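Inicio | Productos | Servicios | Soporte | Contacto

Urnance Hogar: módulo de percepción y recogida para robots de servicio

Marzo. Por Melina Karagiannis, Departamento de Producto

Urnance Hogar es un conjunto de percepción y planificación destinado a robots móviles con manipulador que trabajan en viviendas, residencias y espacios de demostración. Se suministra como unidad de cómputo con su correspondiente licencia de software y se conecta al cabezal de cámara del robot mediante un único cable de datos y alimentación. La versión actual sustituye a la serie Altitz, cuyo mantenimiento continúa para los clientes con contrato en vigor.

El módulo identifica los objetos situados sobre mesas bajas, encimeras y estantes, estima su posición y propone al controlador del robot un orden de recogida. La biblioteca de serie comprende 136 clases de objetos domésticos, entre ellas botellas, vajilla, fruta, calzado y juguetes. El cliente puede incorporar clases propias con la herramienta Slanina, incluida en la licencia, a partir de 20 imágenes por objeto.

Las superficies de vidrio han recibido una atención particular en esta edición. Un tablero transparente deja ver la estructura de apoyo y la alfombra, y sus reflejos pueden confundirse con objetos. El nuevo estimador de plano trata por separado el tablero y todo lo que se encuentra debajo de él — patas, travesaños, textiles — antes de calcular cualquier punto de agarre.
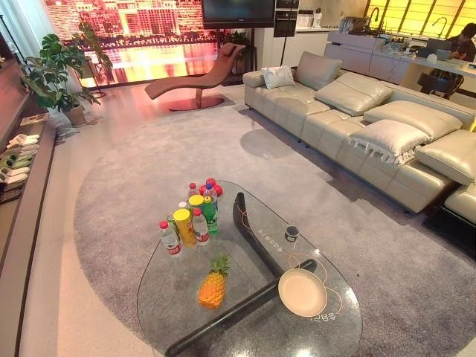
Mesa de centro de vidrio con botellas, una piña de juguete y un plato, vista desde la cámara de cabeza.

Los grupos de botellas se resuelven de delante hacia atrás. Cuando un envase queda oculto en parte por otro, el sistema aplaza su recogida y vuelve a observar el conjunto después de cada retirada. Para los platos de borde bajo se aplica un agarre lateral con aproximación lenta, configurable por el integrador. Los objetos que no alcanzan el umbral de confianza se comunican al operador y permanecen en su lugar.

«Recomendamos realizar la puesta en servicio en la estancia definitiva, con la iluminación habitual y el mobiliario colocado», señala Igor Urban, responsable de integración. El procedimiento de calibración se efectúa con la plantilla suministrada y debe repetirse tras cualquier cambio en el montaje de la cámara.

Características principales

Clases de objetos incluidas: 136
Clases adicionales definidas por el cliente: hasta 200
Imágenes necesarias por clase nueva: 20
Conexión a red: Ethernet de 100 Mbit/s o superior
Procesamiento: local, sin envío de imágenes a servidores externos
Idiomas de la interfaz: español, inglés y checo

Contenido del suministro

Unidad de cómputo, cable de conexión al cabezal, soporte de fijación, plantilla de calibración, licencia de Slanina para un puesto y manual de instalación. El robot, la pinza y la cámara no forman parte del suministro. La compatibilidad con cada plataforma debe confirmarse antes de formalizar el pedido.

Condiciones de servicio

La licencia básica incluye actualizaciones durante dos años y asistencia técnica por correo electrónico en días laborables. La modalidad ampliada añade una visita anual de revisión y la formación inicial de dos operadores. Las solicitudes de oferta y de unidades de evaluación se dirigen a Aníbal Cuervo, del área comercial, con indicación del modelo de robot y del tipo de espacio previsto.

Elementos recientes

Altitz: calendario de mantenimiento para contratos en vigor
Slanina: guía para la creación de clases propias
Gunach: pinza de dos dedos para envases y vajilla
Nota técnica: estimación de planos en superficies transparentes, por Svetozár Říha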